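Kettunen picks up the pace on tabletop examples, 218 hours now in hand

Robotics, short news

Kettunen says its table-clearing set has reached 218 hours of recorded work, all of it done by people using hand-held grippers. The company started in August in a single room in Plodell. It now has 19 recording stations there and 9 more at a second site in Bitemden, which opened with half the furniture still in boxes.

The goal is a learning system, called Numard, that can tidy a household table it has never seen. Pick up, put down, put in, take out. Small stuff mostly. The first release will stick to one table at a time, no drawers and no floor.

Everything so far is human work. Staff hold the grippers, squeeze, move a thing, let go, do it again with the table set a different way. No robot arm is involved at this stage. That comes later, when the trained system gets put on an arm and has to manage by itself.

Two grippers per person is the normal setup. Kettunen tried one-handed recording early on and dropped it for anything soft. Cloth needs a second grip somewhere or it just slides around and bunches up, and a good share of those early clips went in the trash.

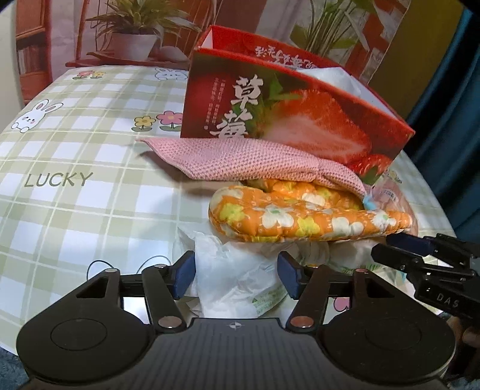 Soft goods are still the slow part. Bags are the worst, the company says, since a bag never sits the same way twice and there is no clear edge to go for. Recorders are told to pick a spot and commit. If the grip slips, keep going and try again, don't stop the clip. Failed tries that end in a good one are kept and tagged, and the training team has been asking for more of them.

Tables get changed over all day. Different cloth, different backdrop behind, new mix of objects from the shelves. Patterned tablecloths were added on purpose after an early version of Numard kept reaching for printed flowers. Plain cloths are now the minority. Printed backdrops stand in for real rooms, cheaper then renting apartments and quick to swap, though Kettunen admits a flat picture of a bookshelf is no match for an actual bookshelf. Home recordings are planned for next year, number of homes not settled.

Each shift runs in two blocks with a long break between. Wrists get tired. The grippers were made lighter over the winter and the finger tips have been through several shapes, the latest a bit better on thin fabric and a bit worse on boxes. Some recorders asked to keep the old ones for boxes and were told yes.

Checking is done by hand as well. A reviewer watches every clip at double speed and marks where each move starts and ends. Clips with a blocked view get cut. So do clips where somebody straightens an object with bare fingers, which happens more than you'd expect, it is a hard habit to break.

Last month the review team was running 230 clips behind. Kettunen moved two people over from recording and says the pile is gone, with new clips looked at by the next morning. The Bitemden site will get it's own reviewer so files don't have to wait on Plodell.

How well does Numard do with all this? Hard to say from outside. The company has shown a few short runs, mostly cups and small boxes, and has not given out success rates. Folded cloth was in one of the runs. Bags were not. A fuller test is promised once the next round of training is done, with tables set by people who have nothing to do with the project.

Part of the set will be opened to university labs, free for research use. The first batch is cups, boxes and kitchen cloths, with the bag clips to follow after another pass through review. Labs will get the clips, the start and end marks and the short task notes that recorders type in after each one. Notes are uneven, some are one word. Kettunen is leaving them as they are for now.

More recorders are wanted at both sites, day and evening shifts. No background in robotics needed, training takes one afternoon. Evening shift in Plodell starts at 5 p.m., Bitemden at 6. Applications go through the Kettunen jobs page, and people who applied in the spring don't need to send there details again.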